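Stories > Fables for Work > FAQ

Newer | Older | Random | Submit

Do I have to be funny to send in a workplace fable?

Not a bit, love! Azlan Wijaya's one about the Bultow parrot hasn't a single joke in it, and it's still our favourite.

How long should it be?

Short enough to read over morning tea (10 minutes, and 15 if you're a slow chewer like me).
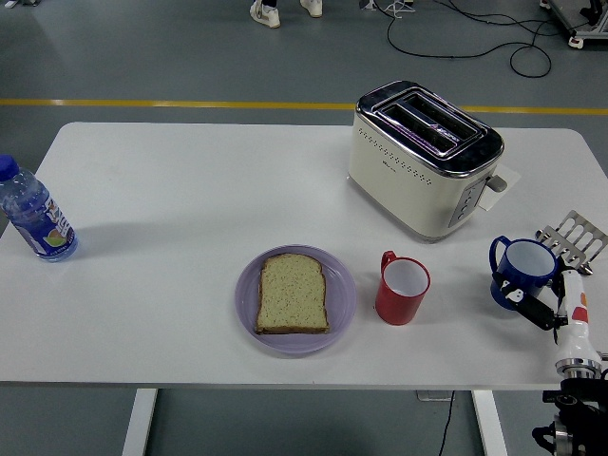
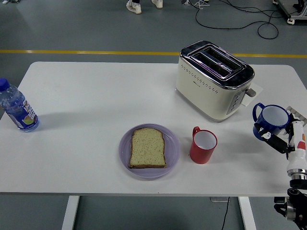

Can I retell an old one?

Please do, just colour it in with your own characters and tell Hafiz where you heard it.

45 shares | 8 comments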